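Brisholm Home Energy Advice - progress report, January 2018
To: Ineke Van Rooij, Cuypers Fund
From: Etenesh Abdella

Ineke, sorry this is shorter than the last one. Figures first, then the bits you asked about.

Where we are
505 households visited since September. Target for the whole grant is 754, so ahead of where we said we'd be. Most came through the surgery letters and the two library drop-ins. Hardly any from the leaflets, would not print more.

Visits are still taking longer than planned. We put down an hour in the bid. More like an hour and a half once you've read the meter, found a bill, gone through the tariff and had a look at the windows. Sarita Malhotra has cut the form from 9 pages to 3, which helps a lot. Old form had the heating questions in twice.

Draughts and windows
Small measures budget is nearly all spent on draught strip, letterbox brushes and radiator foil. Curtains came up again and again - people in the older terraces on thin unlined ones, or none. We now have an arrangement with Gisix, who let us have end-of-roll fabric at cost. Duygu Yüksel is running the sewing afternoons, fortnightly, full every time. Linings are the popular job. Heavy fabrics are slower going and we only have two machines that will take them.

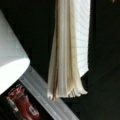 Cream fabric, hanging in soft folds.

Would like to move the underspend on printing (see sheet 2) into lining fabric. Can you let me know if that needs a formal request or if an email will do.

Debt and tariff work
Valter Bastos has taken this over two days a week. Slow to start, the suppliers keep you on hold for ages and he can only do one household at a time. Picking up now. Biggest problem is prepayment customers carrying old debt from a previous tenant. Three of those sorted before Christmas, others waiting on letters. Warm Home Discount forms are mostly in but a few people missed the deadline becuase they were in hospital or away. We've asked for discretion, no answer yet.

Referrals out: damp cases to the council, still no named contact there since the autumn reorganisation. I've chased twice. If the Fund has any pull with housing it would be very welcome.

Room and equipment
Moved to the ground floor at Aser House, same rent. Much better for anyone with a stick or a buggy. Heater in the back room is poor, landlord knows. Shelving not sorted yet. Thermometers and the loan plug meters are all labelled and signed in and out on the sheet by the door.

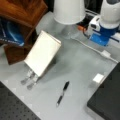
Wooden unit and grey worktop, with a dark blue item tucked in underneath.

What's not going well
Evening visits. Offered on Thursdays, low take-up, and staff don't like doing them alone in the dark, fair enough. Propose stopping until spring and doing Saturday mornings instead.
Follow-up calls are behind. People don't pick up a number they don't know - we're trying a text first.

Next quarter
- finish visits in the flats behind the station
- second sewing group if Duygu can get the hours
- Valter to write up the prepayment cases for you
- new damp leaflet, one side only

Accounts to follow seperately, Sarita has them. Will ring you next week about the printing money.

Etenesh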